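Millilen: the white workroom

Gallery and notes by Embla Sundqvist, 22/12/2020

We finally have a workroom we love! If you've been following Millilen for a while you'll remember the old back room, the one with the mustard walls and the brown shelving and the one sad bulb. Well, it's pale white now, all of it, and I keep finding excuses to walk in there just to look.

The idea came from Randi Viklund, who sews our covers and had been complaining since July that she couldn't tell navy thread from black after three in the afternoon. We tried better lamps first. They helped a bit, but the walls just soaked everything up. So we cleared the room, stacked 400 spools in the hallway (sorry, neighbors) and started opening paint cans.

Picking the white took longer than painting it. I brought home so many little cards! One was too blue, one looked like custard by evening, and one was perfect in the store and pink on our wall. The winner is a soft, pale one with hardly any shine, and we've used it on walls, shelves and worktops alike, so there's one calm color wherever you set something down.

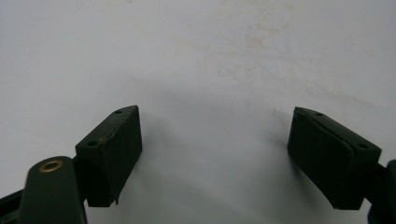 Very dark green on pale white. Look how that little brass-colored ring stands out!

I'm a big fan of how dark colors behave against it. Greens especially. On the old brown shelves a dark green might as well have been black, and now you notice every edge and every bit of wear. Randi has started laying out her fabrics on white before she cuts, and she says she's caught two bad dye matches already.

Brass is the other happy surprise. We have a big jar of odds and ends (hooks, rings, eyelets, a few drawer pulls from Nelu Lazăr's old dresser) and even the dull ones warm up beautifully with all that pale color behind them. I'm planning to put brass hooks along the window wall and I can't wait.

A few things people have asked me:

Two coats on the walls, three on the worktops. Leave the worktops alone for a full week before you put anything heavy on them. I lasted five days and there's a mug ring by the sink to prove it.

Yes, it shows marks. Pencil comes off with a damp cloth, tailor's chalk brushes away, and red thread fluff will haunt you forever.

The paint and rollers came to 558 kroner, and we had 200 left over from the summer sale to put toward new brushes. Halvard Haugen lent us his ladder and his whole weekend, and he did the ceiling too. Thank you, Halvard!

Next up is the hallway, which still has the mustard. Sigrun Berge wants to keep one strip of it by the coat rack for old times' sake, and I'm coming around to the idea. The spools go back on their shelves first.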